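Ticket 2618
Queue: Demo cell, Stindis open day
Status: Open
Priority: High until the visit, then normal
Reported by: cell operator, Rillon line

Fault: arm stops with a grip timeout on detergent bottles lying on their side. Boxes and tubs are not affected. The demo program runs 17 picks per loop and the stop comes at pick 9 or later, never before.

Log
08:40 Restarted controller. First loop clean, second loop stopped at pick 9.
09:15 Checked air supply and hose fittings. No leak found.
09:50 Swapped the Hukon pressure sensor for the spare. Same fault.
10:30 Grip timeout raised from default to 4000 ms. Two full loops without a stop, but the pace is too slow for visitors.
11:20 Compared settings with the Brinkmann cell. Their closing speed is lower and their approach height differs. Copied the approach height only.
11:45 Timeout back to default. Three loops, one stop.

Still to do: copy closing speed as well, rerun with the worn bottles and then a new set. If it still stops, take bottles out of the afternoon demonstration and run boxes only. Please don't change the timeout again without a note in this ticket.

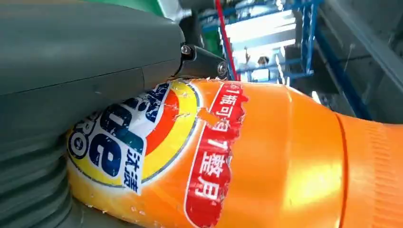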